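From: Catrin Rowlands
To: Randau Arts Quarter working list
Subject: Re: [randau-arts] Harries gable wall: surface prep and lighting circuit

Alun,

Replies to your points in order. Your message is quoted where I need it and trimmed elsewhere.

On Wednesday Alun Kneath wrote:

> The gable at the Harries building was last painted with a
> masonry coating of unknown type. Trefor scraped a patch near
> the downpipe and it came off in sheets. I would like to know
> whether we strip the whole wall or only the loose areas before
> the artist starts. Also, the brief we sent out says the wall is
> 42 feet wide, and Berwyn's drawing has it narrower than that.

Strip the loose areas, feather the edges, then test adhesion on what is left. The coating by the downpipe has failed from water getting behind it. The bracket at the third joint has pulled out and the brickwork there is green. I would not take it as a guide to the rest of the wall. I did a cross-cut and tape test in four places at ladder height and three held. The fourth was directly under the sill of the blocked window, where the flashing is missing.

Full stripping would mean chemical stripper and a pressure wash on soft brick, and the pointing will not stand it. Trefor Price has looked at the pointing with me and agrees. He wants the downpipe and the flashing done first and the wall left to dry before any primer goes on. If the builder cannot come until November we should move the painting to spring and say so now.

On the width: both figures are right. Berwyn Bellis measured between the inside faces of the two buttresses. The 42 feet in the brief is corner to corner. The artist should be given Berwyn's figure as the working area, with the buttress faces marked as optional. I have asked him to add both dimensions to the drawing and reissue it.

> Do we have enough power on the yard side for the floodlights
> and the small stage together? Annag thinks not.

Annag Dunbar is correct. The yard supply is a single 30 amp circuit shared with the workshop extractor. The four floodlights are no trouble, being LED, but the stage dimmers will not go on the same circuit with the extractor running. Two options:

1. A new feed from the main board in the Darnen Street entrance. The cable run is 80 metres by the route along the corridor, less if we can go through the old paint store. Volt drop needs checking for the longer route before anyone prices it.

2. Keep the existing circuit, interlock the extractor so it cannot run during performances, and limit the stage to one dimmer pack. Cheap, but it ties the workshop's hours to the stage's and I expect complaints from the printmakers by the second week.

I prefer the first. If we do it, the duct should be sized for a second cable even if we only pull one now.

> Annag also asks whether the studio page can go up on Vimo
> before the open day.

It can. The text for the residency rooms is done and I have put it on Vimo as a draft. The captions are missing and the opening hours are last year's -- could somebody who knows the current ones correct them.
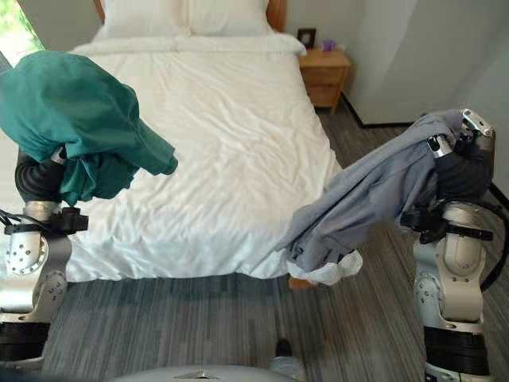
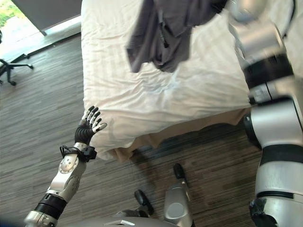 The page needs the tenancy wording from the lease as well, specifically the clause about overnight stays and the one about solvents. Please copy it exactly. The last version paraphrased it and we had two tenants reading it two different ways.

Remaining items, none of them urgent:

- The shortlist. We had 108 submissions for the gable. The first sift removed those with no scale drawing, as the brief said it would. I have the list of those removed and will send it to anyone who wants to check it.

- Anti-graffiti coating. The sacrificial type goes over the finished work to a height of around three metres. It has to be breathable or we will trap moisture in the wall and be back where we are by the downpipe. I have data sheets for two products. The artist must agree to it in writing, as it takes the sheen down slightly.

- Scaffold. The neighbour's consent covers the passage but not the bin area. Berwyn is redrawing the base so the end bay stands on our side. This loses the pavement lift at that end, so the top corner will have to be reached from a cantilevered platform.

- Keys. The yard gate has a new padlock. The old key still opens the meter cupboard, so do not throw it away.

Alun, could you confirm the builder's dates before the next meeting. I cannot book the scaffold without them.

Catrin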